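Rerkgate Community Boards > Home & Garden > Kitchens

Topic: white table top, regret it or no?

mossyfern
Looking at a big white table for the kitchen. 2 kids, one dog, lots of spaghetti. Husband says we'll hate it in a month. Budget is 200, used is fine. Talk me out of it or into it

pavex_dad
Out of it. We had white. Turmeric. That's the whole post.

lindenrow
Disagree, had mine five years and it wipes clean. Baking soda paste, leave it ten minutes, gone. Dark tables show every crumb and every smear, I'd never go back

pavex_dad
Baking soda did nothing on ours. Took the shine off and the yellow stayed

lindenrow
then you scrubbed too hard. you don't scrub, you let it sit

mossyfern
ok so what about marker. Youngest is in a marker phase

Caroline Mohamedi
Rubbing alcohol on a cotton pad. Test underneath first!! I lost a patch of finish on my mom's table that way and she still brings it up. Also get a cloth for dinners, cheap one, who cares what happens to it

quillback
Nobody's asking what white. There's bright white, cream white, the greyish kind. Cream hides more. Bright white next to cream walls looks like a dentist's office, seen it, my sister's place

pavex_dad
agree with quillback for once

mossyfern
Walls are cream, ugh. Found one for 117 on the other side of town, seller says "white" but in the evening it looked kinda pink to me?? Could be the bulbs

quillback
Warm bulbs do that. Go back at noon and look agian by a window

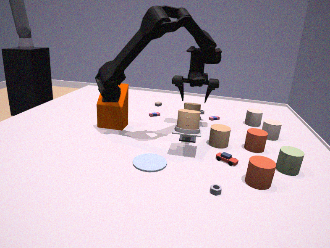 Posted by Tatu Urio
Member since February | Vikau | 5 posts

Faint pink in a white top isn't the end of the world, I'd take it over blue white any day. With cream walls it's the better pick imo. But check the size, a big one eats the room, tape it out on the floor before you pay. We didnt and had to take the kitchen door off to get ours in

lindenrow
Tape yes. Leave space to pull chairs out too

pavex_dad
still say turmeric

mossyfern
Going back tomorrow at noon w/ a tape measure. Will offer 100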